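Notizbuch Werkraum, Juni, Eintrag zu Tablett und Tischfläche

Beginn 9:40. Gegenstand: Auswahl der Tabletts für die Ausgabe, Reinigung der weißen Tischplatten. Anlass ist die Rückmeldung von Ju-won Yook, dass dunkle Tabletts auf dem weißen Tisch Striche hinterlassen. Die Striche liegen auf der Platte und gehen mit Wasser nicht ab.

Muster: ein rundes Tablett von Daltora, dunkel, groß, und ein rechteckiges von Szabo, grau. Das Szabo hat Gummifüße, das Daltora liegt mit dem ganzen Bodenring auf. Gewicht Daltora leer 700 g. Szabo nicht gewogen, Waage war belegt.

Versuch 1, Schieben leer. Tablett von Hand von der Vorderkante bis zur Plattenmitte und zurück. Daltora: keine Spur. Szabo: matter Abrieb an beiden vorderen Füßen, mit dem Finger verwischbar.

Versuch 2, Schieben mit 200 g in der Mitte. Daltora: unverändert. Szabo: Abrieb deutlicher, vier Bahnen. Die Bahnen entsprechen dem, was Ju-won gemeldet hat. Damit kommen die Striche vom Gummi, die dunkle Farbe des Tabletts ist unbeteiligt. In der Bestellliste steht für die alten Tabletts ebenfalls Szabo, Position 109.

Versuch 3, Schieben mit Last am Rand. Daltora kippt beim Anheben, wenn die Last außen steht, beim Schieben nicht. Szabo steht stabiler, springt aber auf der glatten Fläche in kleinen Rucken. Für Becher ungeeignet.

Reinigung. Bivex, unverdünnt, auf Papiertuch: Abrieb weg nach zweimaligem Wischen, Platte danach leicht schlierig. Nachwischen mit klarem Wasser nötig, dann trocken. Zokuvgate-Schwamm: Abrieb weg nach einmaligem Wischen, im Streiflicht aber eine matte Stelle. Nicht weiter verwenden. Die matte Stelle ist mit Bleistift in der Plattenskizze eingetragen, hinten links.

Nebenbefund: Fingerabdrücke sieht man auf dem dunklen Tablett stärker als auf der Platte. Wasserflecken ebenso, vor allem nach dem Abtrocknen mit dem alten Tuch. Mit Mikrofaser besser.

Lage auf dem Tisch. Bisher wurde das Tablett je nach Laune mittig oder an der Fensterseite abgestellt. Ab jetzt gilt: nahe der Vorderkante, mittig, restliche Fläche dahinter frei lassen. Abstand Tablettrand zu Tischkante 69 mm, Anschlaglehre liegt in der Schublade.
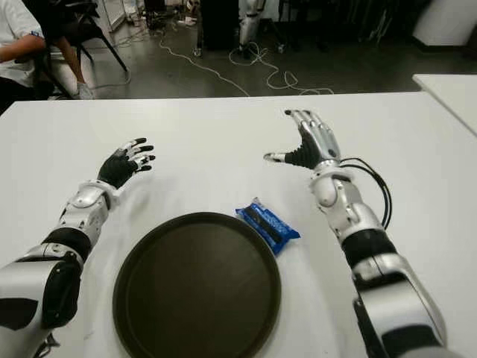 Rundes dunkles Tablett auf der weißen Tischplatte.

Die Platte glänzt leicht, Abrieb ist deshalb nur schräg gegen das Licht zu beurteilen. Bei Kontrolle von oben übersieht man ihn.

Entscheidung: Daltora rund wird Standard für diesen Tisch. Szabo bleibt im Regal für die Werkbank mit der geölten Platte, dort stört der Abrieb nicht.

Offen:
Szabo wiegen.
Prüfen, ob sich die Gummifüße abziehen lassen und was darunter ist.
Bivex 1:1 mit Wasser probieren, eventuell keine Schlieren mehr.
Ju-won fragen, ob die Striche am zweiten Tisch dieselbe Breite haben.

Ende 11:15.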